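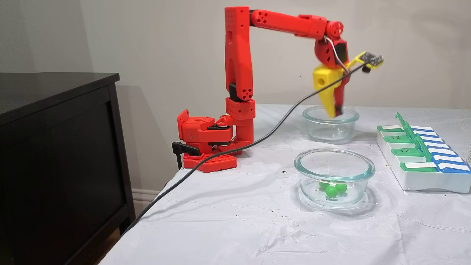 The Matheson Shield is an annual indoor bowls competition for mixed teams of four, held every August in the town of Tirberg. It is one of the longest short-mat events in the district and easily one of the liveliest, with play on six mats from morning until well into the evening and a crowd that sings between ends.

History

The shield takes its name from the Matheson Hall, where the first competition was played by 26 teams. The hall had room for only three mats, so matches were kept to eight ends and late games often finished after midnight. Entries grew quickly once clubs from the coast began to travel inland, and the event moved to the much larger Greson Centre, its home to this day. A record 53 teams entered in the tenth year, a wonderful turnout for a town with just two clubs of its own.

Format

Teams are drawn into groups and play each other once. Two points are given for a win and one for a draw, with shot difference used to separate teams that finish level. Group winners go through to the knockout rounds, along with the best runners-up. Group matches last ten ends and the final lasts fifteen.

Each player delivers two bowls per end. Every team must include at least one player under 21, a rule brought in when the event moved, and it has produced some thrilling finishes. Several young players have skipped their side in the final.

Istent Plate

Teams knocked out in the groups enter the Istent Plate, a straight knockout played on the two mats nearest the café. It began as a way to give visiting clubs more bowls for their journey and soon gained a loyal following of its own. Plate matches are six ends long and very fast, and a dead end is replayed at once.

Attendance

The Greson Centre seats 245 around the mats. For the final, extra benches are brought in along the balcony, raising the limit to 367, and the hall is usually full by 6 pm. Supporters of the Tirberg clubs wear green and white scarves, whatever the August heat.

See also

Short mat bowls
Greson Centre
Sport in Tirberg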